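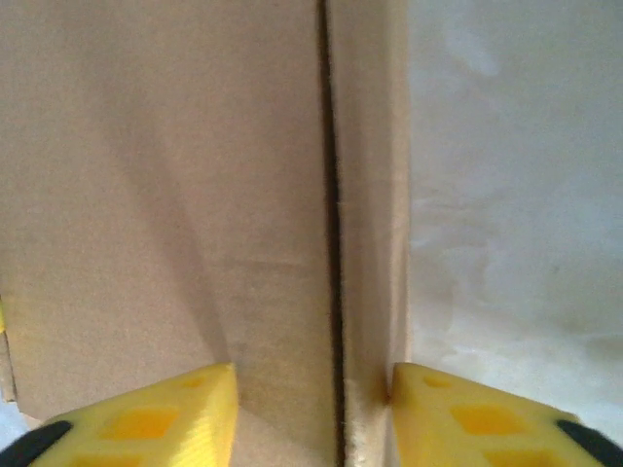 CELL NOTES

Favix sells its yellow fingertips as a part you fit once and forget. We have kept the two-arm carton cell at Tramo going since January, and I don't buy it. A fingertip that is slightly off center will still pick up a block all day long. Ask it to deal with the gap between two pieces of cardboard and you find out how well it was mounted. We now check the tips every 14 shifts, whatever the manual says.

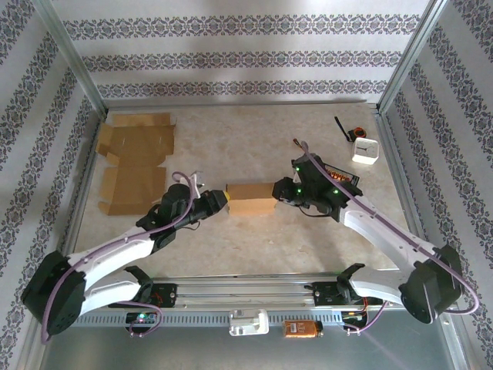 Cables are my bigger complaint. The Riviere setup guide gives them 4 lines, most of which tell you to "allow adequate slack." Adequate for what? Slack that suits an arm parked at home is no use once both grippers are closing on a small box from opposite ends. The purple cable on each arm has to get past the elbow at full reach, and a wide curve on the outside is the only routing I trust. Clip it tighter and it pulls at the wrist. Leave it looser and it ends up in the work.
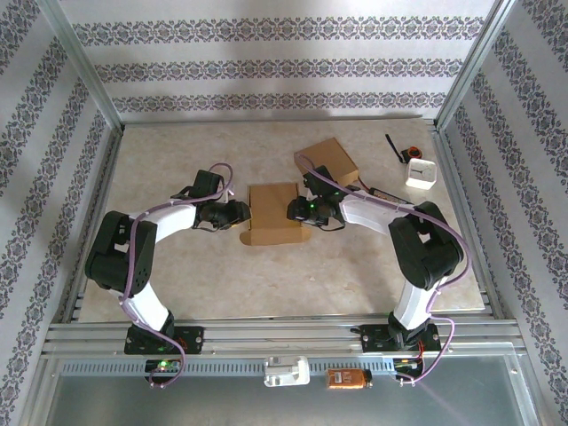

BEFORE YOU RESTART

Jog both arms to the middle by hand control, slowly, and stop while there is still a gap between the grippers. Look at the rail bolts under each base. Then run 6 empty cycles before any cardboard goes in. Sevetik claims its calibration routine makes all this unnecessary - it also claimed 200 hours between adjustments, and we have yet to see that. Log what you change, including the changes you put back.

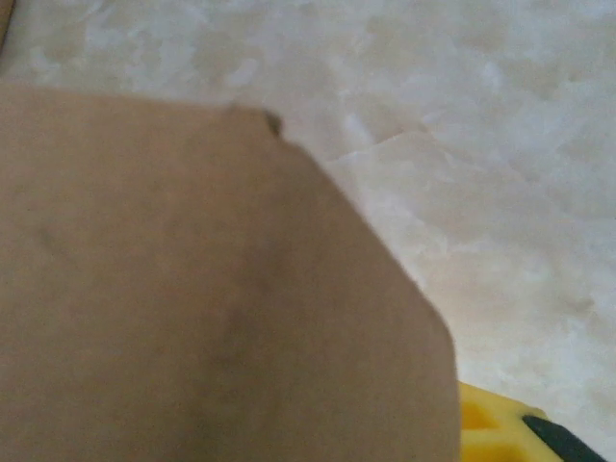
Carton board with a dark mark at the corner, wrist camera view.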